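3.2 Sorting the boxes

I started with the Dawber series, which holds 460 folders of college newsletters, speeches and event programs. Going in, I figured the old box list would do most of the work for me — it didn't. Titles changed from one year to the next, so I kept the original order and wrote my own title for each run. The Rila papers went faster.

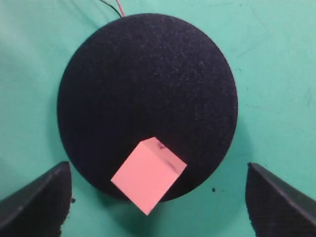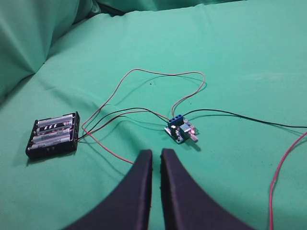 Figure 4. Pink cube and black disc (first); AA batteries in a black holder (second).

Records and Archives Section, Parnari College

I left loose clippings with the year they came in.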